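Tile Talk at Drunotwood

Those of you who came to our first home repair evening will remember that we ran well past closing because of one question about grout, and that we promised to give the subject a night of its own. Well, we are keeping that promise! Trinh Hoàng, who laid floors for most of her working life before she moved to Troltcombe, will be with us in the back room on the first Tuesday in August, and she has told me she plans to talk until we turn the lights off on her.

She wants to start with color. Pale grout with dark tile looks wonderfully crisp, and people fall in love with it in the showroom, but it does show every line that wanders, so your layout has to be right before you open the bag. Dark grout is kinder to a beginner (I speak as one, and my own hallway is the proof). After that she will get into sealing, which tiles need it and which don't, and how long to let a floor sit before you walk on it. Vinh Lại has offered to bring his old score-and-snap cutter, and there should be time for anybody who likes to have a turn with it. Please bring safety glasses if you own a pair, as we only have 6 to go around.

Seats are $8, tea and something sweet included, and you can pay at the door. Cường Tăng is baking again, so do come hungry. If you have a leftover tile at home that you've been meaning to match, tuck it in your bag, and Trinh will tell you what she can about it. Anyone who needs a ride from the Mackay side of town should leave a message for Uyên Âu by the weekend before, and she'll find you a seat in somebody's car. 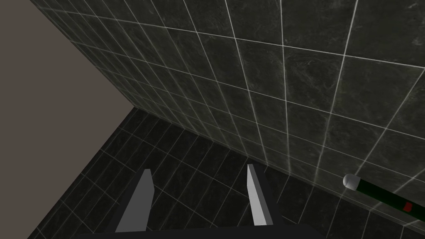 Dark square tile with light grout lines.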